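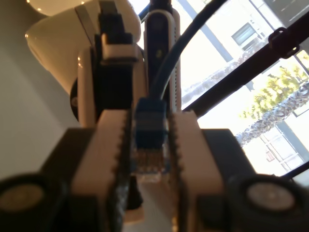

Last changed: Oct 21, 2020

Pallbridge Cable Notes – read me first

Welcome, and thank you for stopping by! Trinity Kapoor began these notes in June as a list of the network sockets in our old building, and they have grown rather a lot since then.

The main table has 408 rows, one per socket, with the room, the floor and the colour of the cable. Two older lists, Koster and Hornard, are kept in their own folders – please leave those as they are, odd spellings and all.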